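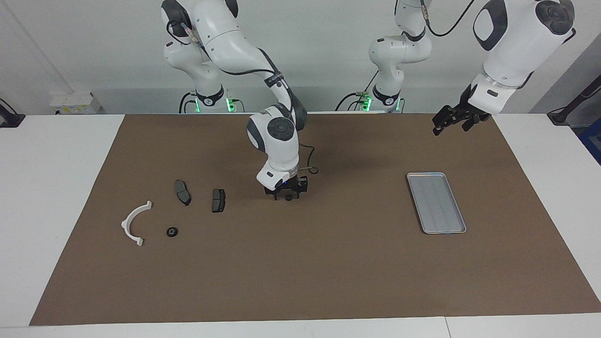
When the left arm let go of the tray and it came down on the mat, I was looking at my laptop. I heard it before I saw it, and by the time I looked up the right arm was still happily going about its business as if nothing had happened. That was in July, maybe an hour before we were meant to show the sorting job to our supervisor, and it's the reason this report is mostly about a fault and only a bit about brake pads.

What we set out to do

Soledad Haverford and I were given the two-arm bench at the Zamthorpe lab for our final-year project. The task came from Rudd, a workshop that strips small brake assemblies and puts the good parts back into kits. They wanted to know if two arms could share one mat and one tray: the right arm picks the parts (two pads, a plastic bracket, a couple of the little black rounds) and the left arm brings the tray over, holds it steady and moves it away when it's full. I did the right arm and the picking order. Soledad did the left arm and the handover code. We both did the swearing.

The controller runs Brilgate, the scheduling software the lab already had set up, and we logged everything with a package called Samska. I'd never used either one before this year, and I'll say up front that some of the trouble came from me skimming the Brilgate manual.

The first drop

So, back to the tray. It was empty, luckily, and it only fell a hand's width or so. We reset, ran it again, and it was perfect. Ran it again, perfect. We did the demo, it went well, everybody was nice about it, and we more or less agreed between us to forget it. I'm not proud of that bit.

Three days later it happened again, this time with both pads in the tray and Warrick Pirihi standing right beside the bench. Warrick looks after the lab and he hit the stop button before I'd even worked out what the noise was. One pad slid off the mat onto the bare table and the tray landed on its corner. Warrick didn't tell us off, but he did ask whether it had ever done that before, and there was a pretty long silence while Soledad and I looked at each other.

He had us fill in an incident form and shut the bench down for the rest of the week. Fair enough, too.

Looking for it

My first theory was grip force. The tray is metal with a raised rim, and the left gripper holds it by that rim, so I figured it was simply slipping. I turned the force up and we ran 200 cycles with the right arm parked. Not one drop! I was ready to write it up as fixed, and I'd have been wrong. Soledad pointed out that both drops had happened with the two arms moving together, and I'd just tested one arm on its own.

So we put the force back to where it was and ran both arms. It dropped on cycle 77. We changed nothing, started over, and got almost to the end of the session before the next one. A fault that turns up when it feels like it is a horrible thing to chase, and we lost the best part of two weeks to it.

What got us there in the end was the Samska logs. Soledad lined up the gripper commands from both arms on one plot and the answer was just sitting there. At each drop the right arm had sent its release command, to put a part down, within 4 milliseconds of the left arm sending a status request. When the two landed that close together, our handover code mixed up the replies. It read the right arm's "released" message as belonging to the left arm, decided the handover was finished, and told the left gripper to open as the next step. The gripper did precisely what we'd asked it to.

I had written the bit that reads the replies. I'd matched them by order of arrival when I should have matched them by arm number, and the Brilgate manual has a whole page on this that I had scrolled past.

The fix

Replies are now matched by arm number. That was about six lines. We also added a check so the left gripper can't open while it's carrying the tray unless the arm is low over the mat, which Warrick wanted whatever the cause turned out to be. If the code asks for it anyway, both arms stop and wait for a person.

After that we ran 4000 cycles with both arms going, spread over a lot of evenings, with no drops. The new check never triggered on its own, so we set it off on purpose by feeding it a fake reply, and it stopped both arms each time.

Things I'd do differently

Report the first drop. We had an hour to go and a nice demo lined up and I talked us both out of it. If there'd been a hand near that tray I'd be writing a very different report.

I'd also log both arms to the same file from the start - we had two separate ones until the second week, and lining them up by eye was awful.

Still to do: the tray angle. It gets put down a little crooked on some runs and the right arm doesn't mind, but Rudd's kits will have a divider in the tray and then it will matter. Soledad has a start on this in her half of the report, along with the plots.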